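Zustex Under-Sink Water Filter, Model 132
Installation and User Guide

Section 4. Mounting the filter, first flushing and daily care

Please read this section to the end before you open any water line. The work takes nearly two hours for a person who does it the first time. If your kitchen has a Mundberg quick valve already, you can skip steps 3 and 4.

4.1 What must be ready

The filter head with the wall bracket, the cartridge (still in its foil), the blue hose and the white hose, the tee fitting, and the small bag with screws are in the box. You must have your own drill, an adjustable wrench, a towel, a flashlight and a bucket. The bucket should be low enough to stand under the trap.

Note: Keep the cartridge in the foil until step 8. When the foil is open, the cartridge should be installed on the same day.

4.2 Mounting

1. Empty the cabinet under the sink. Take out also the shelf, if there is one.

2. Hold the bracket to the side wall of the cabinet and mark the holes. Under the filter there must be a free space for turning out the cartridge. The paper template shows how much. Do not mount the bracket on the back wall if the pipes for the dishwasher are going there.

3. Close the cold water valve. Open the kitchen faucet and let it run until no more water comes. Leave it open.

4. Put the bucket in place and loosen the cold water hose from the valve. A little water will come out, this is normal.

5. Screw the tee fitting on the valve by hand, then tighten it with the wrench a quarter turn. Connect the old hose to the upper side of the tee.

CAUTION: Do not use sealing tape on the tee. It has its own rubber ring, and tape can press this ring out of its seat. A leak from this reason is not covered by the warranty.

6. Push the blue hose into the side opening of the tee until you feel the second stop. Pull on it gently. It must not move.

7. Push the other end of the blue hose into the opening marked IN on the filter head. The white hose goes to the opening marked OUT, and from there to the drinking faucet.

8. Open the foil and take off both caps from the cartridge. Push the cartridge up into the head and turn it to the right until the two arrows meet.

Note: Customers who bought the Stestico drinking faucet will find a thin metal ring in the faucet box. Put it between the faucet and the countertop. With the Patwary faucet this ring is not needed, the foot is already wide enough.

4.3 First flushing

9. Close the kitchen faucet. Open the cold water valve slowly, half a turn, and wait. Look at every connection with the flashlight and touch it with a dry finger.

10. If all is dry, open the valve fully.

11. Open the drinking faucet and let the water run for 4 minutes. The first water can be gray or black from carbon dust. This dust is not dangerous, but please do not drink the water or give it to plants or fish.

12. Close the faucet, wait until the next morning and repeat step 11 one time. After this the water is ready for use.

CAUTION: Use the filter only for cold water. Hot water damages the cartridge, and it cannot be repaired afterwards – it must be replaced.

4.4 Changing the cartridge

One cartridge is good for 2,632 liters. In most homes this is enough until the date you write on the sticker, but if the water becomes slow or tastes different, change it earlier. Write the month of installation on the sticker (for example March) and stick it inside the cabinet door, where you can see it without bending too much.

Close the cold water valve and open the drinking faucet before you turn out the old cartridge. Keep the towel under it. The old cartridge is heavier than you expect, so use both hands. The new one must be flushed again as in steps 11 and 12.

4.5 Care of the sink and the drain

Carbon dust from the flushing can leave a gray film in the sink. Rinse it away the same day with plenty of water and a soft sponge. On stone and composite surfaces do not use powder cleaner or steel wool. If the drainboard has grooves, brush along them and never across.

Before each flushing look into the drain and take out anything that lies there. When the drain is covered, the water rises quicker than one thinks – stay in the kitchen while it runs.
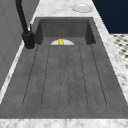
Fig. 4-6. Sink with grooved drainboard. Remove objects from the drain before flushing.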